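Wrapping breakables: what we learned from the packing trials

Most of these tips come from the packing work at Skellero, where Marichka Vasylenko has been teaching a pair of robot arms to wrap small items by showing them how a person does it. The method is learning from demonstration, and it took 200 demonstrations to get usable results. Watching a job that many times shows you where it goes wrong, at home as well as in the lab.

Cut the bubble wrap before you pick up the item. In the trials, most failures began with a sheet that was too short.

Put the item near one end of the sheet and roll toward the long side. Rolling from the middle leaves one end bare.

Hold the seam closed with one hand and tape with the other. Two arms did far better at this than one.
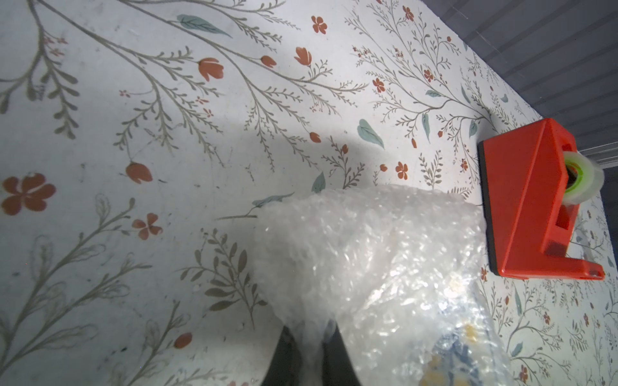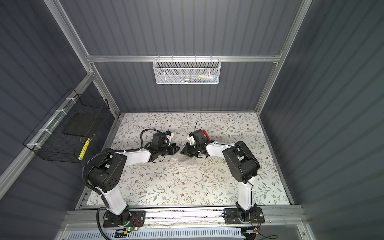

Use a heavy tape dispenser and keep it in the same spot. When Marichka moved hers between runs, the success rate dropped by 17 points, and it only came back after she added demonstrations with the dispenser in different places.

Fold the ends in before the last strip of tape. Two strips are enough for a mug or a small jar.

Pinch the wrap, not the item. Squeezing hard flattens the bubbles and you lose the padding.

Plain tables are easier for people, but a patterned tablecloth made little difference to the arms once it was in the training set. Clear wrap on a busy print is still hard to see, so feel for the edge with a fingertip.

The next round is planned for September, with glassware and a target of 1,000 demonstrations.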